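4. Letterhead and Signature Blocks in Small Firms

4.1 Background

The printed letterhead was once the main way in which a small firm showed its name to the outside world. It carried the address, the telephone number, the registration details and, in most cases, a mark or wordmark placed at the top left or in the center. Much of this work has since moved to the signature block at the foot of an email message. The change has been gradual, and many firms now use both forms side by side without having decided how the two should relate.

Earlier sections of this paper dealt with the choice of name and the design of the mark itself. The present section considers how the mark behaves once it leaves the designer and enters daily use. Our material consists of 76 sets of correspondence supplied by small firms in the trades, in retail and in professional services. Five sets lacked any dated paper letter and were left out of the comparison, leaving 71. Each remaining set held at least one letter on printed or digital letterhead and several email messages sent by different members of staff.

4.2 Consistency of the mark

We first compared the mark on the letterhead with the mark in the signature block. A set was treated as consistent when the color, the proportions and the wording agreed. Small differences in size were ignored, as these depend on the mail program and the screen.

Departures were most common in color. The letterhead of Wallner, a joinery business, uses a deep green printed as a spot color, while its email signatures show a lighter green that was sampled from a scanned sheet. The owner, Pirmin Lanz, stated in correspondence with us that the scanned version had been passed from one employee to the next for several years and that the original artwork was held only by the printer. Similar accounts were given by other firms. In most of them the designer had supplied full artwork, but the files had been stored on a single computer and were not found again when staff changed.

Proportions were a lesser problem. Kernano, which sells kitchen fittings, had stretched its wordmark by hand to fill the width of the signature block – a change that also made the tagline hard to read on a telephone. The firm corrected the file on February 7, 2020, and later messages in the set show the approved version.

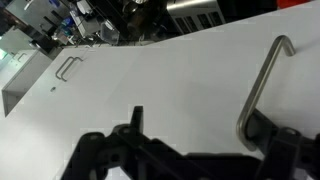 Figure 2. Handle in brushed stainless steel.

Should a small firm use the same mark in its letterhead and its email signature?

The same mark should be used wherever the space allows it. Where the signature block is too narrow, a reduced version drawn by the designer is to be preferred over a shrunken copy of the full one. The reduced version should keep the color and the letterforms of the original and drop the tagline.

4.3 Wording and order of details

The letterheads in our material follow a fairly stable order: name, postal address, telephone, email, website. The signature blocks do not. Some open with the name of the employee, others with the name of the firm, and several place a slogan before either. Within a single firm, the order often differed from one member of staff to another.

Vukon, a surveying practice, is an exception. Its written guide sets the order of the lines, the typeface and the space between the mark and the text, and it covers no more than two pages. New staff receive a ready-made block in which only the name, title and direct number need to be filled in. All messages in the Vukon set followed the guide. By contrast, Padutance had a much longer guide that dealt with signage, vehicles and printed matter in detail but gave email a single line. Its signature blocks varied widely.

The length of a guide is therefore a poor sign of how well it will be followed. In our view the supply of a finished block, ready to paste, has more effect than any written rule.

4.4 Limits of the material

The sets were chosen by the firms themselves, and it is likely that untidy examples were held back in some cases. We had no access to internal messages, where signature blocks may be shorter or missing. Paper letters were received as scans, so our remarks on color rely on the printer's specification where one was available – and on the firm's own description where it was not. Paper stock and print finish were not assessed and are left to Section 5.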